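**Notice to Residents of Tadley Concerning the Lower Bell**

Issued by the Office of the Parish Clerk, 13 June 2008

The Office has received a number of letters on the subject of the lower bell. This notice is intended to answer them together and to set out the position as it now stands.

The bell was hung in 1868 and was given to the town by the Mavo Foundry in settlement of a debt. The deed of gift requires that it be rung each evening at 11, and that the ringing continue "until the ferry has answered." The ferry at that time carried a horn. It was withdrawn from service long before the present Office was established, and the river was later turned into the Marty Channel, which passes well to the north of the town.

For many years the requirement was met by ringing two strokes and recording in the register that no answer had been heard. The Office considers this a fair reading of the deed. The registers are complete and may be inspected during opening hours, except for one volume that was damaged by damp and is kept flat in a drawer.

On the first night of June the bell was rung in the usual manner. The entry for that night, in the ringer's handwriting, reads: "Two strokes. Answered."
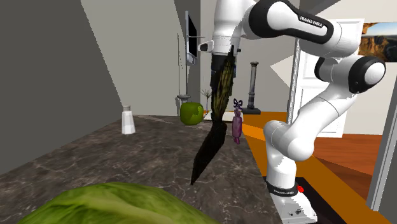 The Office at first treated the entry as an error. The ringer was asked to correct it and declined, respectfully and in writing. On the following night the Clerk attended in person, stood at the west window of the tower with the shutters open, and heard a horn. It was low and rather long, and it came from the direction of the old landing, where there is now a field of barley. The Clerk signed the register beneath the ringer's name.

Inquiries were then made. The firm of Studico, which holds the lease on the barley, replied that it owns no horn and employs no one at that hour. The Channel authority stated that no vessel had passed. The Office is satisfied with both replies.

Residents have asked whether the ringing should now stop. The deed is plain on this point. The ringing is to continue until the ferry has answered, and the ferry appears to have done so. The ringer's post is therefore ended, with the thanks of the town, and a small pension will be paid from the bell fund.

Residents have also asked about the landing. The Office draws attention to the final clause of the deed, which had not been read aloud for some time. It provides that once the ferry has answered, a lamp shall be set at the water's edge and those wishing to cross shall wait beside it with their fare.

A lamp has been placed at the edge of the barley. The fare remains as it was in the deed. Persons intending to wait are asked to keep to the path, to bring a coat – the ground is low there and the nights have been cool – and to leave their house keys with the Office, where each set will be labeled and a receipt given.

The Office will be closed tomorrow evening. The Clerk will be at the landing.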